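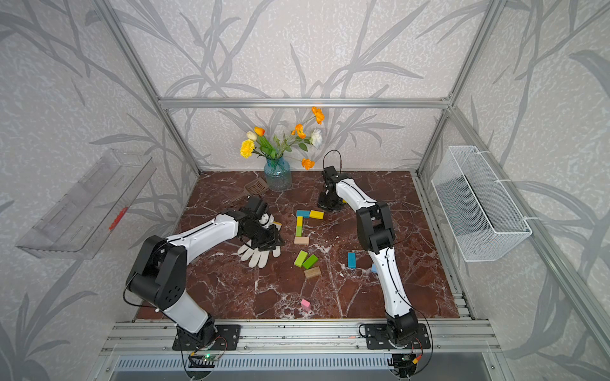

MINUTES OF THE TWO-ARM BENCH BUILD GROUP, TAVAMELL SHARED WORKSHOP

Held in May in the upstairs meeting room, 7.15 p.m.

In the chair: Benjie Macaraeg
Present: 11 members of the workshop
Apologies: received from the metalwork section

1. Minutes of the previous meeting
The minutes of the April meeting were accepted, with one correction. Under item 4, "left arm" should read "right arm".

2. Matters arising
2.1 The request for a second key to the materials cupboard had been passed to the landlord. A reply was awaited.
2.2 The noise complaint from the unit below was considered closed. The bench would continue to be switched off by 10 p.m.

3. Progress on the enclosure
3.1 The Chair reported that the aluminium frame was complete and that both arms were now mounted on the front rail. The bolts on both base plates had been checked and marked with paint pen.
3.2 The three walls had been papered in the grey leaf pattern. Two members had asked at the last meeting for plain white. The Chair had tried a plain sheet on the back wall for one evening, and the meeting agreed that the patterned paper should stay.
3.3 The marble-patterned surface was discussed at some length. It was noted that the gloss gave reflections under the ceiling lights. A matt covering was proposed and did not find a seconder. It was agreed to turn off the light nearest the bench during trials and to report back.
3.4 The clear tray on the left wall and the wire mesh basket on the right wall were both in place. The basket was held with cable ties for the present. A member asked for proper brackets, and the Chair undertook to price them from Fumwood.

4. Wiring
4.1 The circuit boards remained exposed on the front rail, one beneath each arm. Members were reminded that nothing was to be rested on the rail, including tools and cups.
4.2 A cover for each board had been drawn up and would be printed in the workshop. The first print had come out too shallow for the connector and would be repeated with a further 14 mm of depth.
4.3 The cables on the right arm were felt to be too loose. It was noted that they formed a large loop by the gripper — a longer arm movement could catch the vase. 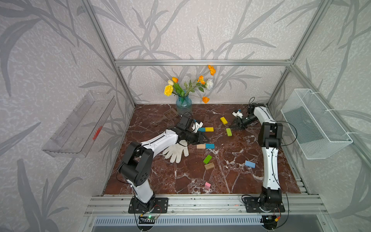
4.4 Fabric sleeving was suggested in place of further cable ties. The Chair had a sample from Toltent, which was passed round. It was agreed to sleeve the right arm first and leave the left as it was until the result could be judged.

5. Trials on the bench
5.1 The items in use for trials were the wooden blocks, the white work glove, the slotted spatula and the vase of artificial flowers. It was agreed to keep to these until the end of the month so that one evening's results could be compared with another's.
5.2 The Chair explained that the soft items were the harder test. A block keeps its shape when gripped and a glove does not. Members were asked to write down where the gripper was placed on the glove at each attempt, using the words "cuff", "back" and "fingers" and no others.
5.3 There was discussion as to whether the vase should be fixed down. One view was that a moving vase was a fair part of the trial. The other was that glass had no place on the bench at all. The matter was put to a vote and the vase was retained, by six votes to five, on condition that eye protection be worn by anybody within reach of the bench.
5.4 A member asked that the blocks be returned to their box at the end of each session. Agreed.
5.5 The log sheets were to be kept in the Lumanlan folder with the drawings. Some sheets had been left on the bench and one had been used for drilling notes.

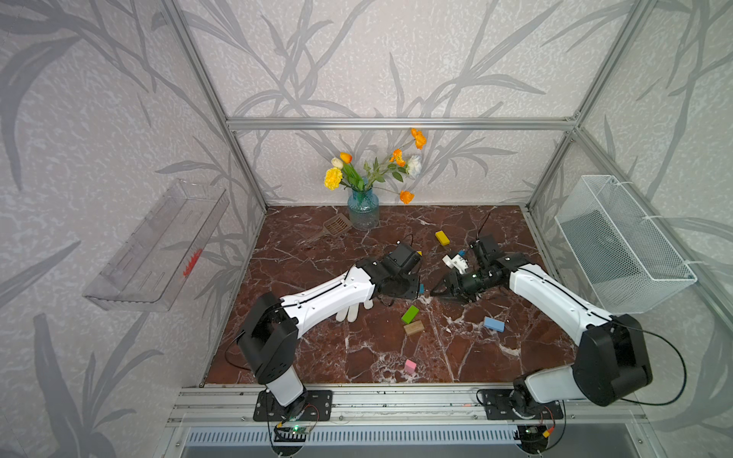 5.6 Any sheet without initials would be left out of the monthly record. Members who had forgotten to initial theirs had until the next meeting to do so.

6. Safety
6.1 The rule that two persons be present whenever the arms are powered was restated. It applies to short adjustments as well as to full trials.
6.2 Both arms were to be run at no more than 50 per cent speed until the sleeving was finished.
6.3 The position of the stop switch was questioned by left-handed members. The Chair agreed to try it on a longer lead.

7. Money
7.1 The sum of £24 had been spent since the last meeting on fixings and wallpaper paste. Receipts were shown.
7.2 Spending on sleeving was approved. Brackets for the basket were deferred until a price was known.

8. Actions
Price of basket brackets — B. Macaraeg
Second print of board covers — printing section
Sleeving of right arm — wiring section
Ceiling light, trial and report — B. Macaraeg
Stop switch on longer lead — B. Macaraeg

9. Any other business
A member asked whether visitors might watch a trial at the June open evening. It was agreed in principle, with a rope barrier to be borrowed from the pottery room.

The meeting closed at 8.50 p.m.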